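Home | Contents | Previous chapter | Next chapter | Glossary

Filed under: Workshop Automation / Faults and Safety

Chapter 4
When the Grip Fails

The fault at the Pultinstead packing workshop lasted less than a second and was not noticed until the end of the shift. A robot arm was moving small filled jars from a tray to a carton. The hand closed on a jar, the controller recorded a good grip, and the arm lifted. Somewhere over the bench the jar slid out. The arm carried on to the carton, opened its fingers over an empty slot and went back for the next one.

The log showed 2058 completed moves. The cartons held 40 jars fewer than that. Several of the missing jars were found under the bench, and one had broken near the walkway, where a packer trod on the glass. She was wearing proper shoes and was not hurt, but the workshop reported the matter as an injury that could have happened, and the cell was shut down while it was looked into.

Mitra Bagheri, the engineer who led the inquiry, began with the hand. A gripping hand of this type has few parts that can be seen from outside: the palm housing, the jointed fingers, the screws that hold the plates on, and the textured pads at the fingertips. Any of them can cause a dropped load. A pad may be worn or greasy. A screw may work loose and let a plate shift. A joint may have play in it, so that the finger reaches its target angle while the tip does not.

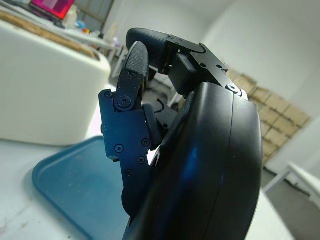 Why did the controller record a good grip when the jar was already slipping? It checked the grip only once, at the moment the fingers stopped closing, and never looked again during the lift.

This single check had been written into the Pruvero control program when the cell was first set up. At that time the arm handled cardboard sleeves, which are light and do not slip easily. The jars came in the following April. The closing force was raised to suit them, but the check was left as it was. Bagheri's report, dated 13/02/2025, lists the worn fingertip pads as the direct cause of the drops and the unchanged check as the reason they went on for so long.

The distinction matters throughout this chapter. A worn pad is a fault in a part, and it is put right by changing the part. A check that runs at the wrong time is a fault in the design of the job — new pads will hide it until they wear down in their turn.

We shall return to Pultinstead in section 4.3, where the report is set beside a similar case from the Illevero bottling line. Section 4.1 deals with the ways in which a grip can be lost. Section 4.2 covers inspection, and begins with the rule that the arm must be stopped and locked off before anyone puts a hand near the fingers.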